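FOR IMMEDIATE RELEASE
10/18/21

Fistora Releases Gosov 14 Surface Coating for Tabletops, Shelving and Display Boards

DRODILVILLE: Fistora, a maker of water-based coatings for interior furniture, has released Gosov 14, a matte white finish for tabletops, shelves and flat display boards. The product replaces the company's earlier two-part white finish, which will stay in stock until April and will then be withdrawn.

Gosov 14 is a single-part coating. It is supplied ready to use and needs no hardener. The number in the name refers to the full cure time in days at normal room temperature. A coated surface can be handled the next morning, but heavy or sharp items should be kept off it until the full cure period has passed.

The coating is intended for furniture shops, store fitters, schools and small workshops that refinish their own tables. It can be applied by brush, foam roller or low-pressure sprayer. Two coats are specified for bare board and one coat for a surface that already carries a sound white finish.
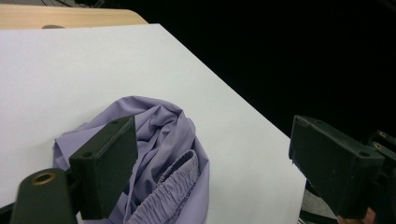 A matte white board with a wooden tabletop behind it.

Test Program

Fistora tested the coating at its Drodilville site before release. A total of 509 panels were coated and checked for wear, staining, yellowing and edge chipping. Panels were cut from particleboard, fiberboard and solid softwood, and each type was tested with and without primer.

Wear was measured with a weighted cloth pad moved back and forth across the panel. Primed panels were run for 3,039 passes, at which point the finish was inspected under angled light. The pass mark was no exposed primer and no change in sheen that could be seen at arm's length. All primed fiberboard panels met the mark. Unprimed softwood panels did not, and the data sheet now calls for primer on all softwood.

Stain tests used coffee, mustard, ballpoint ink and red wine. Each was left on the panel for one hour and then wiped off with a damp cloth and mild dish soap. Coffee, mustard and wine left no mark on fully cured panels. Ballpoint ink left a faint line on some panels, which was removed with a second wipe using rubbing alcohol. Alcohol should not be used on the finish before the cure period is over.

Heat resistance is limited. Pans, kettles and other hot items should be placed on a trivet. The finish is rated for indoor use only and should not be used on kitchen counters, floors or any surface that stays in contact with standing water.

Sheen and Color

Gosov 14 is sold in one sheen and one color. The matte level was set low to reduce glare from overhead lamps and windows, a frequent complaint about the earlier product when used on reading tables and layout tables. The white is neutral, with no blue or cream tint added. Customers who need to match an older Fistora white should order a sample card first, as the two whites differ slightly in daylight.

Storage Items on Coated Tabletops

Many of the support calls Fistora received about the earlier finish concerned items left in one place for long periods. Rubber feet, vinyl mats and soft plastic bins can leave a ring or a dull patch on a coating that has not fully cured. Fistora has added a section on this subject to the data sheet.

Woven baskets, felt-backed trays and unglazed pottery may be set on the finish after seven days. Items with rubber or vinyl parts should wait for the full cure. Rough-bottomed baskets should be lifted when moved, as dragging can polish a track into a matte surface. A polished track is not damage to the film and can usually be evened out with a fine gray abrasive pad used dry and with light pressure.
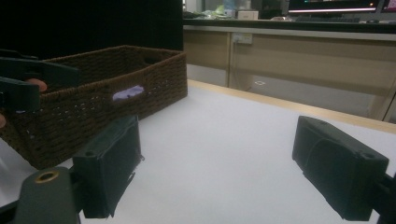 Packaging and Availability

The coating is available now in quart and gallon cans through the Fistora order desk and from Dimaculangan, the company's distributor for trade accounts. A five-gallon pail will be added for store fitters and contract finishers. The first production run is 1,000 gallons. Further runs will be scheduled according to orders.

One gallon covers about as much area as the earlier product at the same film thickness, so existing job estimates do not need to be revised. Unopened cans should be stored indoors, upright and above freezing. A can that has frozen should be discarded, even if the contents look normal after thawing.

Sample cards are supplied free to trade accounts. Each card carries one coat on the left half and two coats on the right half over gray primer. Retail customers may order cards at the posted price, which is credited against the first can purchased.

Changeover From the Earlier Product

Orders already placed for the two-part finish will be filled as written. Trade accounts may exchange unopened cans for Gosov 14 through Dimaculangan, subject to inspection. Opened cans and loose hardener cannot be returned.

The two products must not be mixed in the same container. Gosov 14 may be applied over the earlier finish once that finish has cured and has been lightly sanded and wiped clean. The reverse order, with the two-part finish applied over Gosov 14, has not been tested and is not covered by the product warranty.

About Fistora

Fistora makes water-based primers, paints and clear finishes for indoor furniture and fittings. Production, testing and customer support are located in Drodilville.

Contact

Press and product questions: Fistora order desk, Drodilville. Data sheets and safety sheets for Gosov 14 are available on request from the same desk or from Dimaculangan.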